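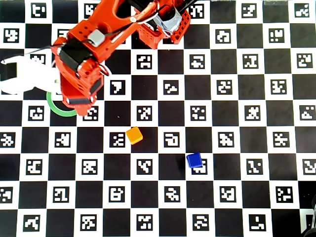

Delyth Cawood
Features Writer

The owner of Psarras would like it known that her boards are not for chess. She has had this conversation at weddings. She has had it with her dentist, while in no position to reply. "People see black and white squares and they start looking for a bishop," she says. "Then they look closer and ask what I've done to the white ones."

What she has done to the white ones is put a smaller black square inside each, and inside that a blocky white pattern. No two patterns on a board are alike. To most of us they look like a crossword that has been dropped from a height. To a camera, each is a label, saying which square it belongs to and which way up it is.

"That's all it is, a floor with an address on every other tile," she says. "I've tried making it sound grander and people just nod for longer."

Psarras occupies the ground floor of a former carpet showroom in Sunmont, and still has the carpet, in seventeen colours, where the samples were glued down and proved impossible to remove. Orders come in by email and go out flat. Last year the shop sent off 1,950 boards, nearly all of them in black and white. One customer asked for navy. "We talked him round," she says, in the tone of someone who would rather not go over it again.

She came to it from wedding stationery, where the complaints were about spelling. Now they are about flatness. A board that bows in the middle makes every square slightly the wrong shape, and her customers notice. The shop uses a heavy sheet called Prernar, which arrives on a pallet in January and has to lie down for a while before anyone is allowed to touch it.

"You can't hurry it," she says. "It comes in out of the cold and it sulks. I had a lad here who stood a stack on end against the radiator to help it along. We had 66 very expensive roof tiles."

And the squares themselves? Does she have favourites? There is a pause in which I assume I have asked something foolish.

"There's one that looks like a cross little face," she says. "I won't tell you which. Once you've seen it you can't work."

The other half of the business is what goes on top. A bare board makes people uneasy, she finds, and sooner or later they want to put something on it. So Psarras also sells a box of plain, bright shapes under the name Cultari, among them a small orange cube and a green ring. She chose the colours on the grounds that they should never be mistaken for the board. The first sample box included a black cube. "I lost it on my own desk. It was in front of me for a whole morning."

The cube outsells everything. She puts this down to its modesty. It has a top whichever way it lands, it doesn't roll under the fridge, and nobody has ever written in to ask how it works. The ring has its supporters too, though she regards it as the harder thing to live with.

"A ring lies flat, so it looks like no trouble," she says. "Then you go to pick it up and there's very little there. It's mostly hole. The cube, you know where you are."

I ask where one ought to put the cube, given a whole board to choose from. Squarely on a square, surely?

"Everyone does that at first. They line it up with the edges as if somebody's coming round." She prefers it a bit crooked, sitting across the join between a black square and a patterned one. It took her four catalogues to stop straightening it. "My mother still does it when she visits. She can't walk past the table."

Does she ever play anything on the boards, in a quiet hour? Draughts, perhaps?

"You'd think," she says. "We tried once at lunch. You can't see your own pieces for the patterns, and then there was an argument about whose the ring was."

Visits to the Sunmont shop are by arrangement, mornings preferred. Boards are made to order in black and white. She asks that people measure their tables first, and then measure them again with something other than a magazine.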